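Shared Workroom Walk-Through: Floors, Tables and Walkways
My checklist for January, with my comments left in

Right, I do this one every month before we open up, and this time I got in at 7:00 with a coffee and a pen that half worked. I've typed up my scribbles as I wrote them, so please excuse the rambling. Each line gets an OK, a FIX or a WATCH. If it says FIX, it wants doing before the next group comes in.

ENTRY AND MAIN WALKWAY

Front door opens fully and latches — OK. Still sticks a bit in the heat but it latches.

Walkway at least 1000 mm clear, door to sink — OK. I ran the tape down it and got 1235 at the widest bit, which is heaps.

Mat flat, corners not curling — WATCH. One corner is thinking about it. I've turned the mat around and we'll see if it settles.

Exit sign lit — OK.

TABLES

Tops clean, no splinters or sticky patches — OK. I ran my hand along all the edges (with a glove on this time, I did learn from last year!) and didn't catch on anything.

Tables steady, no wobble — FIX on the one nearest the window. It rocks if you lean on the corner. The Grarnard levelling feet are in the drawer under the sink, so it's a two-minute job for somebody with a spanner.

Gap between tables at least 700 mm — OK, but only just. Nearly 700 at the tight end, then I gave the table a shove and got the full measurement.

FLOOR AROUND THE TABLES

Floor clear of loose items — FIX. I know, I write this one every time. Round things are the ones that worry me most, because you put your heel on a ball or a cup and away you go. The grey floor is lovely and smooth for sweeping and not at all forgiving when something rolls under your foot. 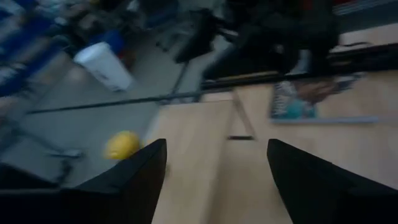 Floor beside the light wood table: yellow ball, and a white cup on its side. Marked FIX.

Cups go back on the shelf and balls go in the tub, please. If you're mid-activity and something drops, pick it up then and there, even if you're in the good part. I'd also like the clutter further back sorted out. I don't mind things being stored in here, but it needs to be against the wall and stacked so a person could get past it carrying a tray.

Chair and stand legs not poking into the walkway — WATCH. Black legs are easy to miss when you're looking at what's in your hands. Tuck them in when you get up.

No spills or grit — OK.

STORAGE

Heavy stuff below shoulder height — OK. The Pritia crates are all on the bottom shelf now and my back thanks whoever moved them.

Bags and fabric off the floor — FIX. There are 3 empty hooks by the door. Use the hooks!

Tubs labelled — WATCH. The Devimow labels keep peeling off. I've gone over the worst ones with clear tape.

POWER AND LIGHTS

Cords off the floor or covered — OK.

Power boards not overloaded — OK. I unplugged the old Du Plessis heater and put a note on it, and it's staying unplugged until it's been tested and tagged.

Lights all working — OK, although the one over the sink takes its time waking up.

FIRST AID

Kit stocked and in date — WATCH. Low on the medium bandages, plenty of everything else. I've added them to the shopping list.

The sheet's on the clipboard by the door. Initial beside any FIX once you've done it, and leave me a new pen if you've got one going spare.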